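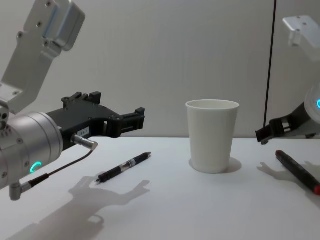 第3章　筆記の材料　インクと支持体

この章で学ぶこと

・インクの基本的な構成(色材、溶媒、結合剤)と、それぞれの役割
・炭素インク、没食子インク、染料インク、顔料インク、油性インクの違い
・紙への定着のしかたと、劣化の現れ方
・閲覧室と作業室における筆記具の選択
・筆記材料を目録に記述するときの用語

前提となる知識　第2章「紙の構造」のうち、セルロース繊維、填料、サイズ剤、酸性紙と中性紙の区別。酸化と加水分解の違いに不安のある読者は、巻末の補遺Aを先に読んでおくこと。

3.1　この章の位置づけ

前章では、記録を載せる側の素材として紙を取り上げた。本章では、紙の上に載る側の素材を扱う。文書館に収められる資料の大部分は、何らかの色材が紙の上または紙の中にとどまることで文字や線として読める状態になっている。色材が失われれば、紙がどれほど健全でも記録は読めなくなる。逆に、色材の性質が紙を傷めることもあり、その場合には文字の形に沿って紙そのものが欠けていく。

実務で筆記材料の知識が必要になる場面は、おおよそ次のように分かれる。受入時の状態調査、展示や貸出の可否の判断、水損への対応、修復処置の前の確認、そして日常の整理作業で職員自身が書き込む注記である。最後のものは軽く見られやすいが、資料に直接触れる頻度から言えば最も多い。整理担当者が包材に記した番号が数十年後に読めなくなり、現物との照合をやり直した例は各地の館で報告されている。

本書を通じて使っているハスリンガー文書の事例も、この問題に関わる。同文書はカーントンの製材業者の経営記録で、帳簿、書簡、図面、給与明細などからなる。整理を担当したミュゼイエン・タトルは、最初の状態調査で49の書類ばさみを開き、それぞれについて主たる筆記材料を記録した。調査票の書式は3.7節に掲げる。読者は本章を読み進めながら、自分であればどの欄に何を書くかを考えてほしい。

3.2　インクの構成

インクとは、色材を液体に溶かすか分散させ、書く、描く、刷るといった操作で支持体に移せるようにしたものである。成分は製品ごとに異なるが、保存の観点からは、色材、溶媒、結合剤、添加剤の四つに分けて考えると整理しやすい。

色材　色を担う成分で、染料と顔料に大別される。染料は溶媒に溶けており、分子の状態で繊維の間や内部に入り込む。顔料は溶媒に溶けない粒子で、液の中に散らばった状態で存在する。同じ黒に見えるインクでも、染料によるものと顔料によるものとでは、光や水に対するふるまいが大きく違う。

溶媒　色材を運ぶ液体である。水を主とするものを水性、有機溶剤を主とするものを油性と呼ぶ。書いたあと、溶媒は蒸発するか紙に吸われる。溶媒の大半はやがて失われるが、ボールペン用の油性インクのように蒸発しにくい溶剤を使うものでは、かなり長く紙に残る場合がある。

結合剤　色材を支持体につなぎとめる成分である。古い時代の水性インクではアラビアゴムや膠が用いられ、近代以降は各種の合成樹脂が加わった。結合剤が弱ると、顔料粒子は表面からはがれ落ちる。

添加剤　防腐剤、湿潤剤、界面活性剤、粘度の調整剤などをまとめてこう呼ぶ。量は少なくても、経年変化に影響することがある。防腐のために加えられた酸性の物質などはその例である。

水性と油性という区分は溶媒についての区分であり、染料と顔料という区分は色材についての区分である。この二つは互いに独立している。水性染料インク、水性顔料インク、油性染料インク、油性顔料インクのいずれも存在する。「油性だから長持ちする」という説明をよく聞くが、油性染料インクには光で著しく退色するものが少なくない。学習の初期に最も混同しやすい点なので、表3.1を使って確実に区別できるようにしておくこと。

表3.1　溶媒と色材による区分

水性・染料　　耐水性は低い　　　　　耐光性は低いものが多い
水性・顔料　　乾燥後の耐水性は比較的高い　耐光性は比較的高い
油性・染料　　耐水性は高い　　　　　耐光性は低いものが多い
油性・顔料　　耐水性は高い　　　　　耐光性は比較的高い

表の評価は一般的な傾向であって、個々の製品の性能を保証しない。有機顔料の一部は染料に近い速さで退色する。また、耐水性が高いと書いた種類でも、アルコールやアセトンには溶けることがある。

3.3　歴史的なインク

3.3.1　炭素インク

煤や木炭の微粉を膠やゴムの水溶液に分散させたもので、最も古いインクの一つである。東アジアの墨もこれに含まれる。炭素は化学的にきわめて安定しており、光による退色はほとんど起こらない。炭素インクで書かれた文字が薄く見える場合、まず疑うべきは物理的な損耗、すなわち摩擦や結合剤の弱化による粒子の脱落である。

炭素インクは紙の表面にとどまりやすい。羊皮紙や、サイズの強く効いた紙ではこの傾向が顕著で、水を含ませた海綿でこするだけで除去できることもある。公的な証書に別のインクが求められるようになった背景には、この消しやすさがあった。一方、和紙に墨で書いたものは繊維の間に粒子がよく入り込んでおり、十分に時間のたった墨書は水に対してかなり強い。ただし、すべての墨書が水に耐えると考えるのは誤りである。膠の量、磨り方、書いてからの経過時間によって結果は変わるので、処置の前には必ず目立たない箇所で試験を行う。

3.3.2　没食子インク

植物の虫こぶなどから得られるタンニンと、硫酸鉄をはじめとする鉄塩とを反応させて作る。書いた直後は淡い色だが、空気に触れて酸化が進むにつれて黒くなり、繊維に強く定着する。ヨーロッパでは中世から二十世紀まで広く使われ、帳簿や登記簿の多くがこのインクで書かれている。

没食子インクの長所は、こすっても水をかけても容易に消えないことにある。短所は、配合によっては紙を破壊することである。この損傷はインク焼けと呼ばれ、二つの反応が関わっている。一つは、インクの製造時に生じる硫酸によるセルロースの酸加水分解である。もう一つは、反応しきれずに残った鉄(II)イオンが触媒となって進む酸化である。両者が重なると、筆跡の周囲が褐色に変わり、裏面に文字が透け、さらに進むと筆跡に沿って亀裂が入り、紙片が脱落する。

インク焼けは湿度の影響を強く受ける。高湿度の環境では、水に溶ける鉄(II)イオンや酸が筆跡の外へ移動し、それまで健全だった部分にまで損傷が広がる。したがって、インク焼けの疑われる資料に水を使った処置を安易に行ってはならない。ハスリンガー文書のうち没食子インクを用いた帳簿については、収蔵庫の相対湿度の上限を55パーセントと定め、加湿による平坦化は個別の検討を経たものに限ることとした。この値は同館の建物と設備を前提としたものであり、他館にそのまま適用する性質のものではない。

インク焼けの程度は、通常、目視によって段階に分ける。筆跡の周囲に変色がない状態、変色や裏抜けがあるが紙の強度は保たれている状態、亀裂が見られる状態、欠失が生じている状態、という区分が使いやすい。大切なのは、館の中で基準となる見本を共有し、複数の担当者が同じ資料を見たときに同じ段階を選べるようにしておくことである。

3.3.3　合成染料インク

十九世紀の後半に合成染料が普及すると、青、紫、赤などの鮮やかなインクが安価に供給されるようになった。書き味がよく、ペン先を腐食させにくいことから事務用として好まれた。しかし、初期の合成染料には光に弱いものが多い。メチルバイオレットはその代表で、複写用のインクや鉛筆、スタンプに多用されたが、光でも水でも容易に損なわれる。

この種の資料の扱いで注意すべきなのは、水に触れたときの滲みの速さである。染料は紙の中を水とともに移動し、隣の頁にまで色を移す。水損の現場では、染料インクを含む簿冊を見分けて先に凍結に回すかどうかが、その後に読める量を左右する。

3.4　現代の筆記具

二十世紀の半ば以降、文書館が受け入れる資料には、ボールペン、繊維製のペン先をもつペン、各種のマーカーで書かれたものが加わった。一つの会議録の中に、これらが混在していることも珍しくない。起案者の署名は万年筆、訂正はボールペン、欄外の指示はマーカーというように、筆記具の違いがそのまま作成過程の手がかりになる場合がある。 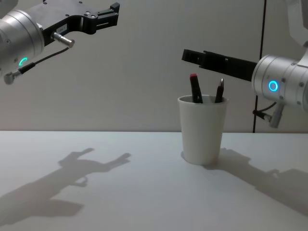 筆記具の外形とインクの種類とは、一対一には対応しない。同じ軸の形で水性染料インクの製品と水性顔料インクの製品を並べて売る製造者は多く、芯だけを入れ替えられるものもある。机の上の白いコップにペンが二本立ててあるとして、その姿から言えるのは、そこに筆記具があるということまでである。紙に残された線についても同じことが言え、線幅が一定で溝を伴うからボールペンであろう、という推定は成り立つが、そこからインクの組成までを断定することはできない。目録には、観察できた事実と推定とを分けて書く。書き分けの例は3.7節に示す。

3.4.1　ボールペン

先端の小さな球が回転し、粘度の高いインクを紙に移す。筆圧がかかるため、線に沿って紙にくぼみが生じる。斜めから光を当てるとこのくぼみが見え、インクが退色したあとでも判読の助けになることがある。

油性のボールペンインクは、長く染料を主な色材としてきた。青の線は日光に当てると短い期間で薄くなる。染料が可塑剤に溶けやすいことも問題で、軟質の塩化ビニル製の袋に入れておくと、文字が袋の内側に移ってしまう。のちに登場した水性のボールペンやゲルインクのペンには、染料のものと顔料のものがある。「公文書用」などの表示をもつ製品では、製造者が依拠した規格を確認しておくとよい。

熱で色が消える仕組みのインクは、記録の作成に用いてはならない。夏の車内や暖房器具のそばに置かれただけで文字が見えなくなることがある。受け入れた資料の中にこの種のインクが疑われるときは、複写機の熱にも注意が要る。

3.4.2　繊維製のペン先をもつペンとマーカー

フェルトや合成繊維を束ねたペン先に、毛細管現象でインクを送る形式である。細字のものから、幅の広い線を引くものまで幅がある。マーカーは塗る面積が広く、紙に与えるインクの量も多い。油性のマーカーでは溶剤が紙の裏まで色材を運び、下に重ねた紙にまで達する。

マーカーによる書き込みは、資料が現役で使われていた時期に作成者自身が行った場合と、のちに利用者や整理担当者が加えた場合とがある。前者は資料の一部であり、除去の対象にならない。後者であっても、いつ、誰が、何のために加えたかがわからないうちは触れずにおく。レルナー地区の土地台帳では、赤いマーカーの下線が一度は利用者のいたずらとみなされたが、調査の結果、区画の再編に際して役場が引いたものと判明した。

蛍光マーカーの色材は、染料を樹脂の粒子に含ませたものが多く、光に弱い。引いた当初は目立っても、掲示や展示を経たものでは跡がほとんど見えなくなる。紫外線を当てると残った成分が発光して位置を確かめられることがあるが、紫外線の照射は資料への負担になるので、時間を短く切り、記録写真を同時に撮影する。

3.4.3　鉛筆

黒鉛と粘土を焼き固めた芯は、化学的に安定していて光にも水にも強い。溶媒を含まないので紙にしみ込むこともない。弱点は摩擦で、頁同士がこすれると周囲が汚れ、文字が薄くなる。

色鉛筆と、複写用の鉛筆は別の材料として扱う。複写用の鉛筆は芯に水溶性の染料を混ぜたもので、乾いた状態では通常の鉛筆と見分けにくい。わずかに紫がかった光沢があれば疑ってよい。湿らせた綿棒を当てて確かめる方法を載せた古い手引もあるが、その箇所は二度と元に戻らない。拡大鏡による観察を先に行うこと。

3.5　定着と劣化

筆記材料が紙にとどまる仕組みは、浸透、吸着、接着の三つに分けられる。染料は主に浸透と吸着により、顔料は主に接着による。没食子インクの場合は、浸透したあとに不溶性の錯体ができるため、繊維の内部に固定される。

劣化の現れ方もこれに応じて異なる。浸透した染料は、光によって分子が壊れれば色を失い、水があれば移動する。接着している顔料は、結合剤が健全なうちは安定しているが、紙の折れや曲げによって層が割れると、そこからはがれ始める。厚く塗られた図面の彩色で、折り目の部分だけ色が抜けているのはこのためである。

紙の側の条件も結果を左右する。サイズの効いた紙ではインクが表面近くにとどまり、輪郭のはっきりした線になる。サイズの弱い紙では横に広がる。填料として炭酸カルシウムを含む紙の上では、酸やアルカリに敏感な染料の色調が変わることがある。同じペンで同じ日に書かれた二枚の文書が異なる色に見えるとき、原因が紙にあることも考えなければならない。

劣化の速さは、温度、相対湿度、光、空気中の汚染物質によって変わる。このうち光は、暗所に置けば影響をほぼ断つことができる点で、ほかの要因と性質が異なる。光による損傷は積み重なり、休ませても回復しない。展示の計画では、照度と時間の積で管理し、過去の展示歴を資料ごとに記録する。 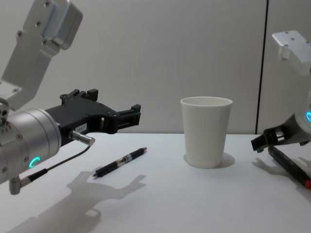
3.6　閲覧室と作業室での筆記具

多くの文書館は、閲覧室への筆記具の持ち込みを鉛筆に限っている。理由は、事故が起きたときの損害の違いにある。鉛筆の線は、紙の状態がよければ消しゴムで薄くできる。インクの線は取り除けず、除去を試みれば紙を傷める。マーカーのキャップが外れたまま資料の上に落ちた場合には、数秒で数枚下まで染みることがある。

規則を設けるだけでは守られない。インアスゲート文書館の閲覧室を担当したハイドルン・アイグナーは、利用案内の文面を改める際に、禁止事項の列挙をやめ、入口で鉛筆を手渡す手順に変えた。利用者は荷物をロッカーに預け、受付で鉛筆と用紙を受け取ってから席に着く。改訂した案内は次のとおりである。

閲覧室の利用にあたって

1　筆記には受付でお渡しする鉛筆をお使いください。
2　ペン類はお荷物とともにロッカーにお預けください。
3　用紙を資料の上に重ねて書くことはご遠慮ください。
4　資料の行を追うときは、備え付けの紙の帯をお使いください。指や鉛筆の先は当てないでください。
5　飲み物は一階の休憩室でお取りください。
6　資料に書き込みや染みを見つけたときは、そのままの状態で係員にお知らせください。

作業室では事情がやや異なる。整理の過程では、中性紙の封筒や箱に番号を記す必要があり、ラベルの作成にはインクを使うこともある。その場合にも、資料を広げる机と、インクを使う机とは分けておく。机が一つしかない館では、作業の時間帯で分ける。午前中に資料の点検を行い、資料を収納し終えた午後に包材へ記入する、といった組み方が現実的である。

包材に直接書く場合は鉛筆を第一とし、濃さはHBからB程度を選ぶ。硬い芯は紙にくぼみを残し、軟らかすぎる芯は汚れの原因になる。書き込みは必ず資料を入れる前に済ませる。資料の入った封筒の上から書くと、筆圧の跡が中の紙に残るためである。箱の背のように遠くから読む必要のある箇所には、顔料インクで記したラベルを用い、貼る位置を全館で統一する。

飲料用の容器は、中身の有無にかかわらず、資料を扱う机には持ち込まない。空の容器であれば害はないが、例外を認めると、次に置かれた容器が空かどうかを毎回確かめることになる。筆立てには、倒れにくく、飲み物の容器と見間違えない形のものを選ぶとよい。

3.7　筆記材料の記述

目録または状態調査票に筆記材料を記すときは、観察、推定、試験結果の三つの水準を区別する。観察とは、肉眼または拡大鏡で見える事実であり、色、線幅、光沢、くぼみの有無、裏抜けの有無などを指す。推定は、観察に基づいて記述者が下した判断である。試験結果は、何らかの検査法を適用して得た情報で、方法と実施者を併記する。

記述例

(a)　褐色の線。筆跡の周囲に変色あり、裏抜けあり。没食子インクと推定。
(b)　青色の線。線幅一定、くぼみあり。ボールペンと推定。インクの種類は不明。
(c)　黒色の線。光沢なし、表面にとどまる。炭素インクまたは顔料インク。
(d)　紫色の線。一部に滲みあり。水溶性染料と推定。水を用いる処置は避けること。

(c)のように、複数の可能性が残る場合はそのまま書く。一つに絞り込むことが記述の目的ではない。後日、設備の整った機関で調査が行われたときに、どこまでが確かでどこからが判断だったかがわかれば十分に役立つ。

「古インク」「普通のペン」「事務用黒」といった語は、書いた本人にしか意味が通じないので使わない。商品名は、容器や領収書など裏づけとなるものが資料群に含まれている場合に限り、出典を添えて記す。

タトルの調査票では、次の項目を一枚に収めている。

資料番号
支持体(紙の種類、色、厚さの区分)
主たる筆記材料(観察／推定／試験)
従たる筆記材料(同上)
損傷の種類と段階
水に対する注意の要否
展示歴
記入者、記入月

給与明細の綴りを調べた際には、約105枚のうちに万年筆、ボールペン、スタンプ、複写用の鉛筆が入り交じっていた。一枚ごとに調査票を起こす案もあったが、綴りを一つの単位とし、特に注意を要する紙だけを備考に挙げる方法が採られた。どの単位で記述するかは、資料の性格と、作業に充てられる人手によって決まる。

3.8　水損時の優先順位

水を被った資料群を前にしたとき、筆記材料の知識は取り出す順番を決めるために使われる。最初に目を向けるのは、合成染料のインク、スタンプ、複写用の鉛筆を含む資料である。これらは濡れている時間が長いほど滲みが広がる。次に、没食子インクで書かれ、すでに損傷の進んでいるものを分ける。炭素インクと通常の鉛筆による資料は、色材に限れば急がなくてよいが、紙の側の問題、たとえば塗工紙の固着やかびの発生は別に考える必要がある。

滲みやすい資料を扱う際には、吸い取り紙で強く押さえない。押さえると色が紙の中に広がり、吸い取り紙を替えるたびに色材も一緒に失われる。凍結できる設備があれば、頁を開かずに包んで凍結し、その後に真空凍結乾燥を検討する。設備がない場合は、平らに置いて風を通し、重ねないことを基本とする。詳しい手順は第9章で扱う。

用語の確認

支持体　　筆記材料を載せる素材。紙、羊皮紙、布など。
色材　　　染料と顔料の総称。
結合剤　　色材を支持体につなぎとめる成分。
裏抜け　　インクが紙の裏面に達して見える状態。
インク焼け　没食子インクによって紙が劣化し、変色や亀裂、欠失が生じること。
耐光性　　光による変化への抵抗の度合い。

演習

1　身の回りの筆記具を集め、同じ紙に線を引いて半分を覆い、南向きの窓辺に一か月置く。覆った側と覆わなかった側を比較し、結果を表3.1の区分と照らし合わせよ。

2　演習1と同じ筆記具で線を引いた紙を別に用意し、翌日、線の一端を水に浸す。滲みの有無と広がる方向を記録せよ。紙を和紙、コピー用紙、新聞用紙に替えて繰り返し、違いの理由を3.5節の内容に基づいて述べよ。

3　自宅にある手書きの文書を一つ選び、3.7節の水準に従って筆記材料を記述せよ。推定に用いた根拠を別に書き出すこと。

4　勤務先または近隣の文書館の利用案内を入手し、筆記具に関する規定を本章の案内文と比較せよ。

次節からは、本章で概観した材料のうち没食子インクを取り上げ、配合の歴史、反応の過程、処置法の順に詳しく見ていく。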